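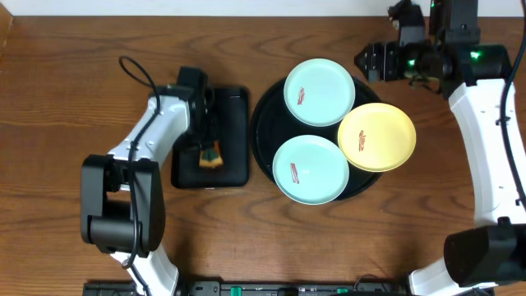
Tullside side plates, set of four

We've been waiting for these since January and they were worth it! The Tullside is a small stoneware plate, 148 mm across, made for toast, cake, half a sandwich, the olives you put out before supper and then eat yourself. It weighs 212 g, so it feels solid in the hand but a stack of four won't drag your arm down when you lift it from the cupboard.

The rim is the bit I love. It turns up just enough to stop crumbs and runny jam from escaping, and it gives your fingers something to hold when you're passing a plate across the table. Mareike Albers drew the shape and went through 14 versions of that rim before she was happy (I have number nine at home, and it's lovely too, but soup-spoon people will find it a touch steep).

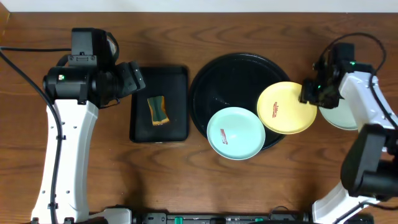
The glaze goes all the way over the edge, with only the foot ring left bare. The foot is sanded after firing. If you have a very soft tabletop, oiled pine for instance, give the ring a quick rub with fine wet paper before first use, or put a cloth underneath.

Four glazes this season: Kirari, which is pale and slightly glossy; Nisov, a deep matt blue; plain oat; and a speckled grey. Kirari breaks to a thin brown line along the rim, and no two come out quite alike. Mixed sets are fine, just write the colours you want in the order notes.
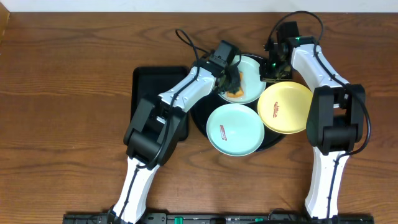
They stack neatly with our Böttcher bowls too, the low ones, and the whole lot fits on a shelf 275 mm deep with room left for cups in front.

Diameter: 148 mm
Weight: 212 g each
Material: stoneware, glazed inside and out
Dishwasher: yes, any normal programme
Microwave: yes
Oven: for warming only, please don't bake in them
Sold as: set of four, or singly as spares

Cutlery can leave grey marks on the Nisov glaze, as it does on most matt glazes. A bit of bicarbonate of soda on a damp sponge takes them off.

Orders placed by Sunday go out in the following week's parcels. Spares are sent in the same box as your set unless you ask us to split them.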